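Matos ankle socks and the Flarnance folding table, reviewed together

The Matos ankle sock is a plain knit sold in white and a small range of pastels. I bought a mixed bag of 18 pairs in February and washed them at 40 degrees or cooler throughout. The table is a Flarnance, used for sorting and folding laundry. Both came through Driveo, and delivery was uneventful.

Fabric. The knit is thin and soft, with a fine rib. Stretch across the foot is adequate. Stretch at the cuff is better, and the cuff returns to its original width after each wash. Loose fibres were a nuisance for the first two washes - a lint roller dealt with them - and minor after that.

Folding. A thin sock with a short cuff does not hold a ball fold well. The flat fold works better: lay the sock on its side, square up the cuff, then bring the toe in. A pair stored this way takes up less drawer depth than the Tridotard crew socks it replaced. 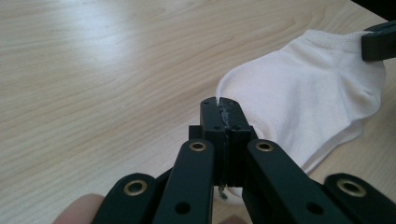
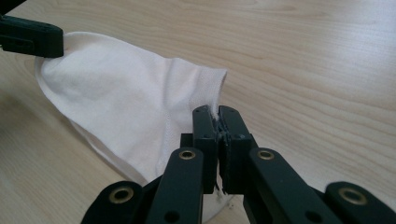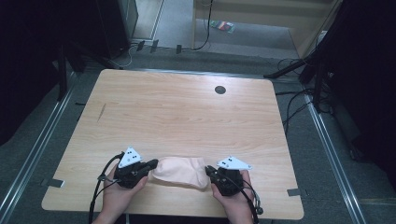

White knit in the first two, pale pink fabric in the third, all on the light wood-grain top.

Table. The top is smooth enough that thin knits slide without snagging. Rounded corners are a benefit in a narrow room. A round grommet hole takes the iron cord. The pale finish gives poor contrast with white socks under evening light, and a darker cloth laid over it helps. It also reflects overhead lamps, so position matters.

Durability. After 43 washes, one heel has thinned and no toe seam has opened. The white pairs have greyed slightly and the pastels have faded less than expected. The table has needed nothing beyond a wipe with a damp cloth.

Verdict. The socks are good value for daily wear and poor for boots, where the cuff slips under the heel. The table is recommended with the reservation about glare. I would buy both again - the socks in a darker colour.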